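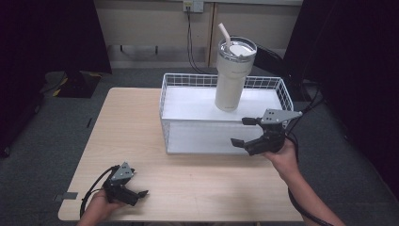 An **insulated tumbler** is a drinking vessel with a double wall, made to slow the passage of heat between a drink and the air around it. It usually has no handle and is sold with a removable lid. Most hold more than a teacup or a water glass, and many are narrow enough at the base to stand in a car's cup holder. The same vessel serves for hot and cold drinks, although the lid may be suited to only one of them.

## Name

The word *tumbler* is much older than the insulated kind. It was used for drinking glasses with a rounded or pointed base, which could not be set down until they were empty. The name later passed to flat-bottomed glasses without a stem or foot. In everyday British speech "flask" generally means a taller vessel with a screw top, and "travel mug" is often used for a tumbler meant for coffee.

## Construction

The simplest tumblers are two plastic cups joined at the rim, with air between them. Better insulation comes from two walls of stainless steel with the air drawn out of the gap. Heat then crosses mainly at the rim, where the walls meet, and through the lid. Some makers coat the hidden face of the inner wall with copper to cut down heat lost by radiation.

A damaged seal lets air back into the gap. The vessel will still hold liquid, but its outside becomes warm to the touch when filled with a hot drink. The fault can rarely be mended at home.

## Finish and lettering

Bare steel is often left brushed. Coloured tumblers are commonly powder coated: a dry powder is sprayed on and baked until it flows together. The result may be glossy, matt or slightly rough. Names and patterns are added by screen printing, by transfer, or by burning away the coating with a laser to show the metal beneath. Printed lettering wears first where the hand grips it. Engraved lettering lasts longer but cannot be done in several colours.

The workshop of Gebremichael in Stanham, run by Kedir Admasu and Meron Feyisa, engraved tumblers for clubs and schools in batches of 50. Its samples were lettered by hand on paper before being traced, a practice later dropped.

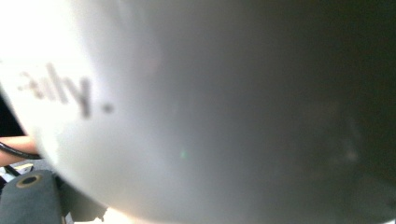
## Lids and straws

Lids may be pressed on or screwed down, and most have a rubber or silicone ring. A sliding cover reduces splashing but does not normally make the vessel watertight. Lids for cold drinks often have a hole for a straw. Reusable straws are made of hard plastic, silicone, glass or metal, and some have a raised ring near one end to stop them being pulled out.

Hot drinks are not usually taken through a straw, as the liquid reaches the mouth without cooling at the surface.

## Cleaning

Milk and fruit juice leave residue under the sealing ring, which should be taken out and washed separately. Straws need a narrow brush. Tea stains on steel can be lifted with bicarbonate of soda and warm water. Bleach can pit the metal.

## Use on tables

A single-walled glass of iced water gathers moisture on its outside and may mark a wooden table. A vacuum tumbler stays closer to room temperature and seldom does so, though spills from the lid can have the same effect on unsealed wood.

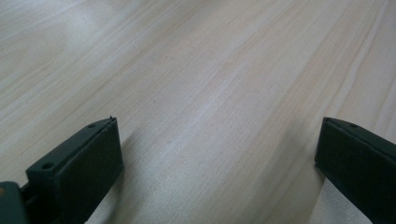
## See also

- Beaker
- Drinking straw
- Powder coating
- Vacuum flask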